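Arbeitsplatte

Als Arbeitsplatte (auch Arbeitsfläche, Werkbankplatte oder Tischplatte) bezeichnet man die waagerechte, in der Regel ebene Deckfläche eines Arbeitsmöbels, auf der Gegenstände abgelegt, bearbeitet, geprüft oder montiert werden. Der Begriff umfasst Platten für Küchen, Labore, Werkstätten und industrielle Montageplätze. Er wird von der Nutzfläche beweglicher Tische nicht scharf abgegrenzt.

Inhaltsverzeichnis
1 Begriff und Abgrenzung
2 Aufbau
3 Werkstoffe
4 Oberfläche und Farbe
5 Maße und Ebenheit
6 Unterbau und Aufstellung
7 Kanten und Fugen
8 Pflege und Instandsetzung
9 Darstellung in Planungsprogrammen
10 Siehe auch

Begriff und Abgrenzung

Im Tischlerhandwerk wird unter Arbeitsplatte meist die Küchenarbeitsplatte verstanden, im Maschinenbau dagegen die Deckplatte eines Montage- oder Prüfplatzes. Die Anrissplatte, die als Bezugsebene für Messungen dient, gehört im engeren Sinn nicht dazu, da an ihre Ebenheit erheblich höhere Anforderungen gestellt werden. Ebenfalls ausgenommen sind Aufspannplatten mit T-Nuten, die Teil einer Werkzeugmaschine sind.

In der Schweiz ist für die Küchenausführung die Bezeichnung Küchenabdeckung verbreitet.

Aufbau

Man unterscheidet massive und mehrschichtige Arbeitsplatten. Massive Platten bestehen durchgehend aus demselben Werkstoff und können nach Beschädigung abgetragen und neu geschliffen werden. Mehrschichtige Platten setzen sich aus einem Träger, einer Deckschicht und einem Gegenzug auf der Unterseite zusammen. Der Gegenzug gleicht die Spannungen aus, die beim Aufleimen der Deckschicht und bei wechselnder Luftfeuchte entstehen. Fehlt er, wölbt sich die Platte zur stärker schwindenden Seite.

Als Träger dienen überwiegend Spanplatten, daneben Sperrholz, mitteldichte Faserplatten und für leichte Ausführungen Wabenkerne. Letztere erfordern an allen Befestigungspunkten eingeleimte Riegel oder Hülsen.

Werkstoffe

Massivholz wird vor allem als stabverleimte Platte aus Buche, Eiche oder Ahorn eingesetzt. Buche ist hart und abriebfest, arbeitet jedoch stark. Die Befestigung am Unterbau erfolgt deshalb über Langlöcher oder Nutklötze, die eine Bewegung quer zur Faser zulassen.

Schichtstoff besteht aus kunstharzgetränkten Papierbahnen, die unter Druck und Wärme verpresst werden. Er ist preiswert, kratzfest und gegen haushaltsübliche Flüssigkeiten beständig. Empfindlich sind die Stöße und Ausschnitte, an denen Wasser in den Träger eindringen kann.

Mineralwerkstoff enthält mineralische Füllstoffe in einer Acryl- oder Polyesterharzmatrix. Er lässt sich mit Holzbearbeitungswerkzeugen fräsen und mit eingefärbtem Kleber nahezu fugenlos verbinden. Bei punktueller Hitze kann er sich verfärben oder reißen.

Naturstein, insbesondere Granit, zeichnet sich durch hohe Druckfestigkeit und Hitzebeständigkeit aus. Kalkhaltige Gesteine wie Marmor werden von Säuren angegriffen. Wegen des hohen Gewichts ist die Tragfähigkeit des Unterbaus nachzuweisen.

Edelstahl findet in Großküchen und in der Lebensmittelverarbeitung Verwendung. Das Blech wird auf einen Träger geklebt oder durch Profile versteift, um das Dröhnen zu mindern.

Technische Keramik und Epoxidharz sind im chemischen Labor üblich, wo Beständigkeit gegen konzentrierte Säuren und Lösungsmittel gefordert wird. Laborplatten erhalten häufig einen umlaufenden Wulstrand, der auslaufende Flüssigkeit zurückhält.

Oberfläche und Farbe

Für Montage- und Sichtprüfplätze werden matte, helle Oberflächen bevorzugt. Glänzende Flächen erzeugen Reflexblendung und erschweren das Erkennen kleiner Teile. Reines Weiß führt bei hoher Beleuchtungsstärke zu starken Leuchtdichteunterschieden gegenüber der Umgebung, weshalb gebrochene Weißtöne und helles Grau verbreitet sind. Eine feine Sprenkelung verdeckt Abrieb und leichte Kratzer, kann aber das Auffinden sehr kleiner Teile beeinträchtigen.

Beim Umgang mit elektronischen Baugruppen werden ableitfähige Beläge verwendet. Sie sind über einen Erdungspunkt mit dem Potentialausgleich zu verbinden. Der Widerstand ist in regelmäßigen Abständen zu prüfen, da Reinigungsmittelrückstände einen isolierenden Film bilden können.

Maße und Ebenheit

Die Abmessungen richten sich nach dem Greifraum und nach dem Rastermaß des Unterbaus. Bei Einzelplätzen in der Montage ist eine Plattenbreite von 1000 mm gebräuchlich. Als Plattendicke genügen bei leichter Beanspruchung und ausreichend dichter Unterstützung 30 mm. Für Werkbänke mit Schraubstock werden dickere Massivholz- oder Multiplexplatten gewählt.

Die zulässige Durchbiegung wird meist als Bruchteil der Stützweite angegeben. Sie hängt bei gegebener Last vom Elastizitätsmodul und von der dritten Potenz der Plattendicke ab. Eine geringe Erhöhung der Dicke wirkt sich daher stärker aus als der Wechsel zu einem mäßig steiferen Werkstoff. Bei Holzwerkstoffen ist zusätzlich das Kriechen unter Dauerlast zu berücksichtigen.

Unterbau und Aufstellung

Der Unterbau besteht aus Schränken, einem Stahlrohrgestell oder wandseitigen Konsolen. Höhenverstellbare Gestelle erlauben den Wechsel zwischen sitzender und stehender Tätigkeit. Auf Betonböden werden Unebenheiten mit Stellfüßen ausgeglichen. Bei schwingungsempfindlichen Arbeiten kommen elastische Zwischenlagen hinzu, deren Steifigkeit auf die Masse von Platte und Aufbauten abgestimmt sein muss.

Schwere Geräte sollen über den Stützen oder in deren Nähe stehen. Werden Geräte mit der Platte verschraubt, sind die auftretenden Kippmomente in das Gestell einzuleiten. Einfache Holzschrauben in einer Spanplatte reichen dafür nicht aus. Üblich sind Durchgangsschrauben mit großflächigen Unterlegscheiben oder eine Gegenplatte aus Stahl.

Kanten und Fugen

Kanten werden gerundet, gefast oder mit einem Umleimer versehen. Bei der Postforming-Kante ist der Schichtstoff ohne Stoß um die vordere Längskante geführt. Offene Schnittkanten im Spülbereich sind mit Dichtstoff oder Lack zu versiegeln. Eckverbindungen werden auf Gehrung oder mit einer Schablone gefräst und auf der Unterseite mit Zugverbindern verspannt. Anschlussfugen zur Wand bleiben elastisch, um Bewegungen aufzunehmen.

Pflege und Instandsetzung

Geölte Holzflächen sind bei Bedarf anzuschleifen und nachzuölen. Mineralwerkstoff kann örtlich ausgefräst und mit einem eingeklebten Füllstück ergänzt werden. Bei Schichtstoff sind nur kleine Schäden mit Hartwachs oder Reparaturpaste zu beheben. Aufgequollene Träger lassen sich nicht zurückbilden, die Platte ist dann auszutauschen.

Darstellung in Planungsprogrammen

In Planungs- und Simulationsprogrammen wird die Arbeitsplatte als Körper mit zugewiesenem Material angelegt. Für das Aussehen sind Grundfarbe, Rauheit und gegebenenfalls eine Textur maßgeblich. Eine hohe Rauheit ergibt eine matte Wirkung. Wird mit einer weitwinkligen Projektion gerendert, können gerade Plattenkanten im Bild gekrümmt erscheinen. Maße dürfen aus solchen Darstellungen nur nach rechnerischer Entzerrung entnommen werden.

Siehe auch

Anrissplatte
Hobelbank
Labortisch
Werkbank
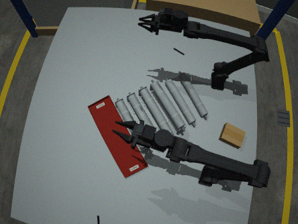 Matte, fein gesprenkelte Arbeitsfläche in gebrochenem Weiß über dunkelgrauem Betonboden (Computergrafik)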